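Pekex Chores: simulated kitchen and packing tasks for a single arm

Version notes, task list and known problems. Maintained by Jana Fröhlich and Abdelghani Gaber. Send corrections to either of us.

What it is

Pekex Chores is a set of 2,410 simulated episodes covering 26 small jobs. Most come from the kitchen: put fruit in a bowl, move a cup, close a drawer. The rest come from the packing bench at Manstead, where we wanted to know which steps a machine could take over now and which still need a person.

Every episode is rendered. There is no real footage in this release.

Contents

episodes/ one folder per episode, with video, joint positions and gripper state
tasks.csv task name, instruction text, episode count
splits/ train and test lists
scripts/ loader and playback

Install

pip install -r requirements.txt
python scripts/play.py --task fruit_to_bowl

Playback needs a display. On a headless machine, add --save to write the video to disk.

How the episodes were made

Ditte Toft and Kenza El Sherbiny drove the arm by hand in the simulator. Failed tries were kept and marked success=0. Object positions change between episodes, and so do walls, floors and table surfaces. Instructions were written afterward by Ilaria Guerra in short everyday English ("put the fruit in the bowl"). Some tasks have more than one wording.

Can it do chores yet?

Some of them, slowly. Our baseline policy finished 88 percent of the test episodes for pick-and-place jobs with one object. It did much worse on anything with two steps in a fixed order, and it never learned to fold a cloth. Round objects were harder than boxes. A common failure was closing the fingers too early and pushing the object away.

None of these numbers should be read as a forecast for a real kitchen. Contact in the simulator is simplified, nothing is sticky, and no one walks past and moves the bowl.

Known problems

Objects placed low between two work surfaces are often missed.
In 6 episodes of drawer_close the gripper state is shifted by one step. They are listed in splits/exclude.txt.
Fruit names in tasks.csv are loose. Where the model could pass for several fruits, the instruction just says "fruit".

Planned

A second arm, and the Fahmy shelf tasks, probably in January. The start view of a fruit_to_bowl episode is the quickest check that playback works.
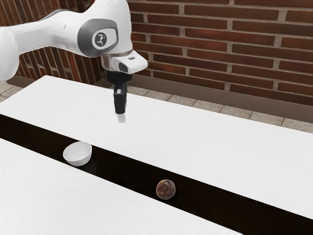
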